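How I set a tea tray for one (and fold the napkin so it stays put)

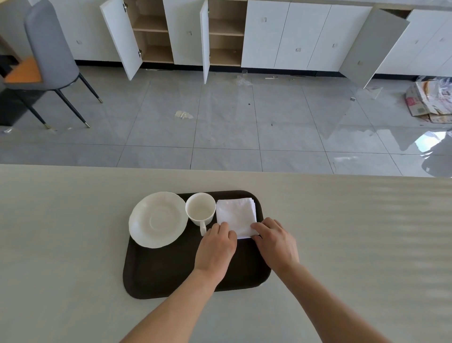 Pressing the napkin flat on the tray, with the cup and saucer next to it.

I started doing trays when my aunt came to stay for most of November and liked her tea in bed at 7. After 16 mornings of it I had a system, and now I do one for myself on slow afternoons too!

What you'll need: a tray with a bit of a lip, a cup and saucer, a teaspoon, and one cloth napkin. Mine are plain white cotton, 44 cm square, and they've been through the wash more times than I'd like to admit.

Start with the napkin. Iron it while it's still a little damp (trust me, you can't fold a crumpled one and hope). Lay it out flat, bring the bottom edge up to the top, then fold left over right so you've got a smaller square. If your tray is on the small side, fold it in half both ways once more. Line up the corners as you go - if the first fold is crooked, every other one will be too.

Now put it on the tray and press down with both hands, fingers flat, working from the middle out to the edges. Give it a good ten seconds. I like the layered edges facing up and to the right, but my friend Yee-man Chiang does hers the opposite way and we've agreed to disagree.

I keep everything in a row: saucer on the left, cup in the middle, napkin on the right. Leave the cup off the saucer until you've finished fiddling, so there's no rattling while you press. Turn the handle whichever way suits the person drinking.

Leave the front of the tray clear too. That's where the biscuits go, or a slice of toast, or the little milk jug if you're feeling fancy.

Last of all, pop the cup on its saucer, add the spoon and carry the tray over before you pour. I learnt that one on the stairs, with a full cup and a cream carpet.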